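Public Safety > Police Stations > Hillus District > Inspections

Station Inspection Checklist with Comments: Hillus District Police Station

Inspection cycle: February
Areas covered: front counter, holding area, property room, vehicle impound lot, staff areas

Ratings are S (satisfactory), C (correction needed) and N (not inspected). A rating of C requires a written reply from the station within 18 days.

1. Front counter and public lobby

1.1 Complaint forms available without request: S
1.2 Notice of rights posted in plain view of the public: S
1.3 Incident log complete for the period reviewed: C
Comment: The log held 256 entries. Several traffic disputes were entered with a plate number but no location. The desk officer is to record the nearest cross street in every case.
1.4 Interior surfaces and walls in public and staff areas sound and cleanable: S
Comment: Minor marks in paint do not require action under this item.

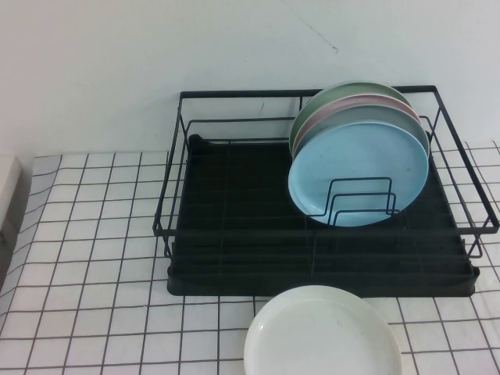
White wall and grid-patterned work surface

1.5 Lobby video recording retained for the required period: C
Comment: Recordings are overwritten before the retention period ends. The Bataineh substation had the same finding last cycle and has since added storage. Hillus should follow the same procedure.

2. Holding area

2.1 Cell checks entered at the required intervals: S
2.2 Cell doors, locks and emergency release tested: S
2.3 Property of detained persons listed and signed for: C
Comment: Two envelopes carried the signature of the receiving officer only. The detained person must also sign, or the refusal must be noted and witnessed.
2.4 Medical request forms kept at the booking desk: S
2.5 Night lighting adequate for visual checks: S
Comment: Inspected at 9:30 p.m. with the main lights off.

3. Property and evidence room

3.1 Access limited to assigned personnel: S
3.2 Entry and exit register current: S
3.3 Items sealed, labeled and shelved by case number: C
Comment: The register lists 779 items. All items in the inspection sample were found, but labels on the lower shelves are fading and three could be read only with difficulty. Relabel before the next cycle.
3.4 Firearms stored apart from other property: S
3.5 Bicycles and other large items tagged: C
Comment: Tags tied with string had come loose. Wire tags are to be used.

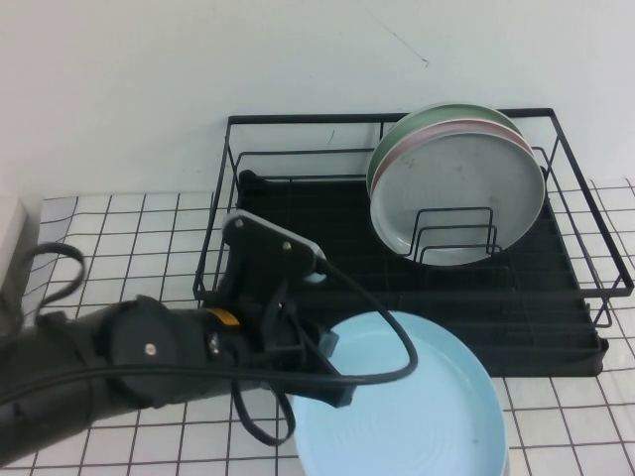 Page last changed: February, 4:15 p.m.

4. Vehicle impound lot

4.1 Perimeter fence and gate secure: C
Comment: The gate on the Gamura Road side does not latch unless lifted. A work order has been placed with Plekus Maintenance.
4.2 Vehicles held as evidence parked apart from towed vehicles: S
4.3 Condition sheet completed at intake for each vehicle: S
Comment: The lot held 56 vehicles. Intake sheets were on file for all of them. Photographs of existing damage were clear and correctly numbered.
4.4 Keys tagged and locked: S
4.5 Fluid leaks contained: C
Comment: Absorbent material was present but had not been replaced. The affected area is roughly the length of one parking space.

5. Staff areas

5.1 Exits clear and marked: S
5.2 Fire extinguishers charged and tagged: S
5.3 First aid supplies within date: C
Comment: Eye wash in the locker room cabinet is past its date.
5.4 Kitchen area clean, with dishes stored off the counter or in a rack: S

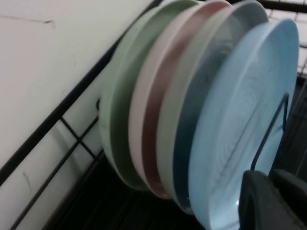 5.5 Locker room ventilation working: S
5.6 Duty roster posted: S
5.7 Officer equipment lockers secured when unattended: N
Comment: The shift change was in progress. This item will be inspected first at the follow-up visit.

6. Follow-up

The station commander is to reply in writing to each item rated C, stating the action taken and the month of completion. Replies go to the Inspections Office, with a copy to the district records desk. Items 1.5 and 2.3 will be checked in person. A station may contest a rating by attaching the relevant register pages to its reply.

18 shares | 0 comments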